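Wanda Krajewska
Oct 3, 2024

ok so a lint roller thread, because I've now used mine on everything except clothes

It started with paper scraps. I cut up labels at the big table and the little bits get everywhere. Sweep them with your hand and half end up on the floor. A damp cloth just turns them to mush!

Lint roller picks them right up. One slow pass, then turn it and do another the other way. Don't press hard - you want the sticky sheet to do the work.

Best on a smooth table. I tried it on the rough old bench at Ankrah and got more splinters than paper (never again).

Cheap refills are fine, by the way. I paid for the fancy Stirnelen ones back in May and they tore every single time I peeled one. Went back to the plain white ones and I'm much happier.

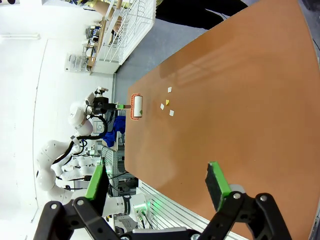 Also please peel the used sheet off BEFORE you put the roller away. Mine spent a weekend in a drawer once and came out wearing a receipt, a rubber band and about 15 staples.

Other stuff it's good for: glitter, pencil shavings, the inside of a tote bag, lampshades (lampshades!!). Crumbs are so-so, the big ones just fall off again.

Next up is the car seats, and I have a dog, so wish me luck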